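Notes for week 8 — perspective from a taped grid

I'm putting these up early because 314 of you (okay, it felt like 314) asked me to slow down on vanishing points last time. Bring a ruler, a soft pencil and the big paper.

We start with the ground, so leave your objects alone for now. Tape a tabletop into squares, step back, and draw only the lines. The ones running away from you lean toward each other, and the squares near you come out bigger than the far ones. I know you know this! Your hand still wants to draw them all the same size, mine does too, and Gunvor Solheim will come by with her eraser if she catches you at it. 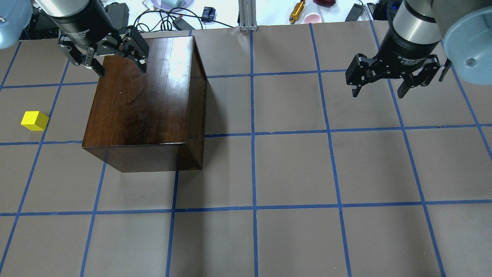
*Fig. 1. Box and yellow cube on blue tape grid. Note where the box crosses a line.*

Then place the box. Find which squares it sits in, mark its bottom corners against the tape, and only after that go up to the top face. Varnished wood is a pain — the shine on top goes nearly white, so leave bare paper there and push the front face darker than feels right. Don't forget the thin soft shadow under the front edge.

The small cube gets the same treatment, just faster.

For next week: two drawings of your own grid, one from standing height and one from a chair. Hand them to Aleksi Sjöberg or slide them under my door.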